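How Does a Robot Find the Banana?
A look inside the software that helps robots see, plan and move

Imagine you're standing in a kitchen and a friend says, "Please put the banana on the cutting board." Easy! You look, you spot the banana, you reach out and grab it. You probably did all of that without thinking.

Now imagine you're a robot. You don't know what a banana is. You don't even know what "on" means. Everything you do has to come from software, the long lists of instructions that run inside a computer. At the Guthrie Robot Kitchen, a team of programmers works on those instructions all day long, and they're amazing!

Step one: Seeing

A robot sees with cameras, but a camera doesn't understand anything by itself. It only makes numbers. Every picture is built from tiny dots called pixels, and every pixel is stored as numbers that say how much red, green and blue it has. To a computer, a yellow banana starts out as a big pile of numbers.

The part of the software that makes sense of those numbers is called perception (say it: per-SEP-shun). The Guthrie team calls their perception program Ilamia. Ilamia learned by studying pictures of kitchen things, lots and lots of them, until it could find the patterns that bananas share.
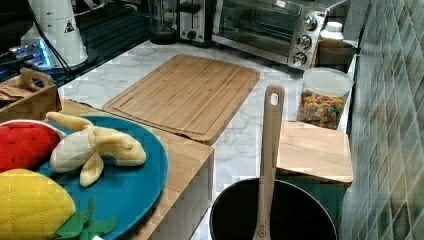
Can you find the strawberry, the banana and the pineapple? Ilamia has to find them too!

Did you notice that the banana is a plush toy with a floppy peel? A good perception program needs to know bananas in all kinds of shapes: peeled, unpeeled, real and pretend. It also has to cope with shiny stuff. A metal toaster can act like a mirror, and a computer might mistake a reflection for a real object. Sneaky!

Then there's the hiding problem. When one thing stands in front of another, the camera sees only a piece of it. Programmers call this occlusion (uh-KLOO-zhun). You can look at the top of a bottle and guess that there's a whole bottle underneath. Ilamia has to learn to make that guess.

Step two: Making a map

Knowing what something is isn't enough. The robot must know where it is, so the software builds a map of the kitchen in 3D. The map has three directions: left and right, forward and back, up and down. Every object gets its own spot.

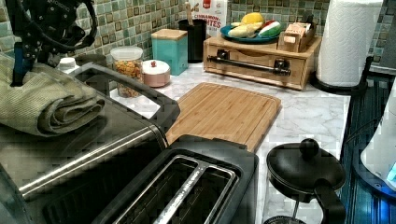
Looking from more than one place makes the map much better. Try it yourself! Hold up a finger, close your left eye, then switch and close your right. Your finger seems to jump sideways, doesn't it? Close things jump a lot and faraway things jump only a little. Your brain uses that difference to judge distance, and a robot's software can do the same trick with math.

Step three: Planning

Now comes Yaroslav Kushnir's favorite part. Yaroslav writes the planning software, a program named Drudico. Its job is to find a path for the arm to follow from where it is now to where it wants to be.

"It's like a maze, except the walls are toasters," he says. "And the maze goes up and down too!"

Drudico tries out paths inside the computer before the real arm moves at all. In one test it tried 357 different paths to reach a plate. Only 32 of them missed every single thing on the counter. Then it compared those and picked a short, smooth one.

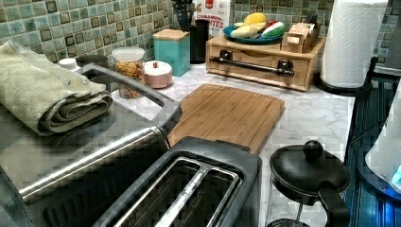

Tall things are tricky for a planner. A paper towel roll or a cereal box is like a skyscraper in the middle of a tiny city, and the arm has to go around it or over it. Low things, like a cutting board, are easier to pass above. Drudico also puts a make-believe bubble around each object, so the arm keeps a little extra space even if the map is slightly wrong.

Step four: Moving

A plan is only a plan. To follow it, the robot needs control software. Control tells every motor how far to turn and how fast, then checks what happened and fixes small mistakes. Check, fix, check, fix, over and over! You do this when you carry a very full glass of water across a room.
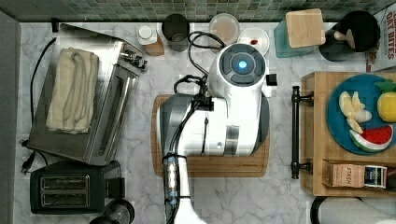

An arm has joints, a bit like your shoulder, elbow and wrist, and they have to work together. If one turns too soon, the hand ends up in the wrong place. Early on, the team's control program made the arm wobble so much that they nicknamed it Jerkgate. They fixed the wobble, but the name stuck!

Try it at home: Be the software

You need 2 people, a blindfold, a plate and a soft toy.

1. Put the toy and the plate on a clear table.
2. One person is the robot and wears the blindfold.
3. The other person is the software and gives the instructions.
4. Use only short commands, such as "left," "forward," "down," "close hand" and "stop."
5. Get the toy onto the plate, then trade places and play again.

Was "left" enough, or did you need to say how far? Write down the commands that worked best. You've just started your first robot program!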